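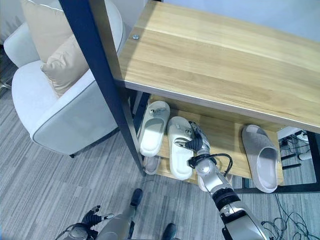
According to one of the exporters we interviewed, a trade fair is worth the airfare only if you already know what you will say to the second buyer, because the first one always walks off while you are still looking for your price list. We heard that early in the project, in a call that was supposed to last 10 minutes and went on for most of the afternoon, and it ended up shaping nearly everything we did afterward (including the title, which we changed twice).

Small Makers, Far Markets: How Household Goods Firms Find Their First Buyer Abroad
Final report, International Trade seminar

Our group wanted to understand how a small company that sells things for the home gets its first order from another country. The textbook has a lovely chapter on this, with arrows, but the firms we talked to hardly recognized themselves in it. We followed Durkow, which makes hallway furniture; Brula, which sells house shoes and bathroom textiles; and Nedeljković, a family business that has been making brushes and doormats for longer than any of us has been alive. All of them took a stand at Stikby, a spring fair for home goods that runs in March.

How we worked

We sent a questionnaire of 30 questions before the fair and held interviews after it. Looking back, the questionnaire was much too long, and Nedeljković very kindly told us so before filling in every single line of it. We also went through the fair's own exhibitor list, which had 1,494 entries, and sorted it by product group. That took a good deal longer than we had planned, mostly on account of companies that had put themselves under "other."

What we found

Durkow came home with plenty of business cards and no orders. Their prices had been worked out for pickup at the factory gate, and the buyers they met wanted a price delivered to their own warehouse, with duty and freight already in it. By the time Durkow had gotten quotes from a forwarder, several of those buyers had stopped answering. They have since made a delivered price sheet for each country they care about, and they were generous enough to let us see how it is put together.

Brula did better, and we think the reason is rather plain: they offered a small trial order of up to 2 pallets, with mixed sizes allowed. A shop that has never heard of you can say yes to that without asking the head office. The paperwork cost Brula nearly as much as it would have for a full container, so the first shipment earned them very little, but the shop did reorder.

Nedeljković sold through an agent they met over coffee, away from the stand altogether. The agent takes a commission and handles the labels and the customs forms. They were a little sad to give up talking to the stores directly, and they said so, but they have no one at home with the time to do it.

Limits

We know that a handful of firms at one fair can't speak for a whole industry. We would also have loved to interview the buyers, and wrote to quite a few, but only got polite refusals. If another group takes this up next year, we would suggest starting with the buyers in the fall, well before they get busy, and keeping the questionnaire to a single page. Our sorted exhibitor list is in the seminar folder, along with the interview notes that the firms agreed to share.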